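Häufige Fragen zum Getränkeregal — für alle, die bei Natanine einräumen

Stand 25/11/2023, zusammengestellt von Lensa Moges. Kurz gehalten, weil zwischen Tür und Angel geschrieben. Fragen bitte erst hier suchen, dann anrufen.

Es geht um Wasser und Sportgetränke auf den weißen Metallböden. Säfte und Gläser: eigene Seite.

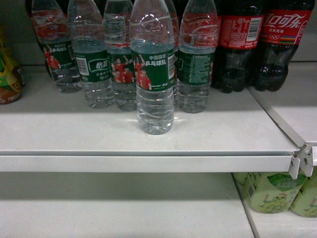
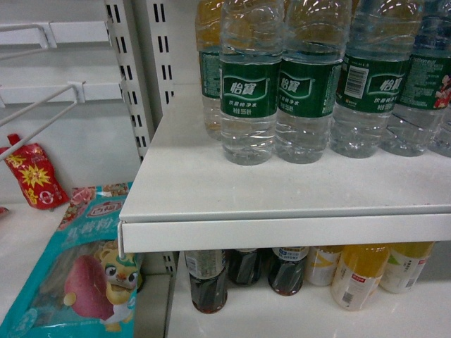 Wasser mit grünem Etikett, auf allen vier Bildern. 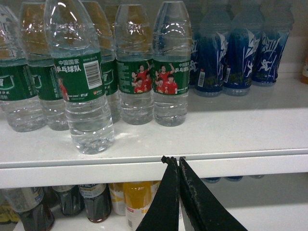
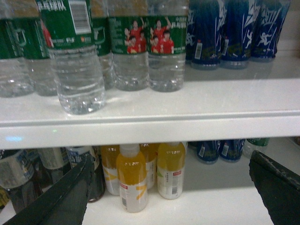
Wie rum gehört das Etikett?
Marke nach vorn. Nicht der Strichcode, nicht die Rückseite mit dem Kleingedruckten. Bei Sonderetiketten (Sport, Mannschaft usw.) gilt das Motiv als Vorderseite. Wenn beides im Karton gemischt ist: Motiv in die erste Reihe, Standard dahinter. Keine Doktorarbeit draus machen, einmal drehen reicht.

Was heißt eigentlich »vorziehen«?
Flaschen von hinten an die Vorderkante holen, bis die erste Reihe geschlossen ist. Zwei Finger breit Abstand zur Kante lassen. Eine einzelne Flasche vorne und der Rest an der Rückwand — das ist nicht vorgezogen, dann bitte die ganze Reihe nachholen.

Neue Ware nach vorn oder nach hinten?
Nach hinten. Immer. Auch bei Wasser, ja. Wasser hat auch ein Datum. Altes kommt raus, neues rein, altes davor. Dauert pro Fach vielleicht zwei Minuten länger.

Und wenn das Datum bald abläuft?
Unter 36 Tagen: rausnehmen, in die graue Kiste im Lager, Zettel dran mit Menge und Kürzel. Reduziert wird nur von Fadime Dağdelen oder mir. Nicht selber Preise kleben.

Wie viel passt in ein Fach?
Kommt auf die Flasche an. Bei den schlanken kleinen im unteren Fach geht mehr rein als man denkt, aber nicht stopfen. Faustregel: eine Hand muss seitlich noch dazwischen, sonst reißt die Kundschaft beim Rausnehmen die Nachbarflasche um.

Darf Cola neben Wasser stehen?
Ja, wenn die Reihen getrennt bleiben. Wasser links, dann die Sportgetränke oder Cola rechts davon. Keine Flasche Cola zwischen zwei Wasser. Wer beim Vorbeigehen einen Irrläufer sieht: gleich zurückstellen, nicht aufschreiben.

Das Fach ist halb leer und im Lager ist nichts mehr. Was tun?
Vorhandene Flaschen auf ganze Breite verteilen, eine Reihe tief. Auf keinen Fall mit einer anderen Sorte auffüllen, dann stimmt das Preisschild nicht und an der Kasse gibts Ärger. Fehlbestand in die Liste von Imico eintragen, Seite 2, Spalte ganz rechts. Bestellt wird abends.

Wie oft kommt Nachschub?
Tikkanen liefert zweimal die Woche, meist vormittags. Normale Lieferung Wasser sind rund 156 Flaschen, im Sommer deutlich mehr. Im Februar war mal fast drei Wochen nichts da, seitdem halten wir eine kleine Reserve hinter der Tür zum Kühlraum. Bitte nicht einfach anbrechen!

Womit mache ich die Böden sauber?
Lauwarmes Wasser, Tropfen Spülmittel, weiches Tuch. Danach trocken nachwischen, vor allem unter der vorderen Kante, da sammelt sich alles. Kein Scheuerpulver. Graue Streifen im Lack kommen vom Schieben der Flaschen und Kartons und gehen teilweise mit einem Schmutzradierer weg. Was dann noch da ist, bleibt halt.

Muss ich dafür das ganze Fach ausräumen?
Einmal im Monat ja. Sonst reicht: linke Hälfte nach rechts schieben, wischen, zurück, andere Hälfte. Flaschen nicht auf den Boden stellen, dafür gibt es die Rollwagen von Nonstead. Der mit der blauen Bremse zieht nach links, ist bekannt.

Flasche eingedellt, noch verkaufen?
Leichte Delle ohne Knick: ja, in die zweite Reihe. Etikett eingerissen oder Deckel locker: raus. Undicht sowieso raus, und die Nachbarn bitte abtrocknen, sonst wellen sich die Etiketten.

Strichcode wird nicht gelesen?
Flasche abtrocknen, nochmal. Wenn nicht: eine andere aus derselben Reihe scannen. Geht die auch nicht, Nummer von Hand eingeben und Bescheid sagen. Bei neuen Etikettenvarianten fehlt die Nummer manchmal noch im System, das klärt Fadime.

Kann ich den Boden höher oder tiefer hängen?
Nur bei leerem Fach und zu zweit. Haken beidseitig in derselben Lochhöhe einhängen, dann vorne kurz runterdrücken und hören obs klickt. Zwei große Flaschen zum Testen reinstellen, ob oben noch Luft ist. Preisleiste nicht vergesen.

Die Haken neben dem Regal, gehören die dazu?
Nein, das ist Knabberzeug, macht die Frühschicht. Leere Haken hängen lassen, nicht abnehmen, die verschwinden sonst.

Wer macht das Regal am Abend?
Steht im Plan an der Lagertür. Letzte Runde um 16 Minuten vor Ladenschluss, nicht früher, sonst ist bis zum Ende wieder alles durcheinander. Wer tauscht, trägt es selber ein.

Kundin fragt nach ganzen Kartons?
Ab zwei Kartons bitte vorbestellen lassen, Name und Telefonnumer ins Heft an der Kasse. Abholung am Seiteneingang.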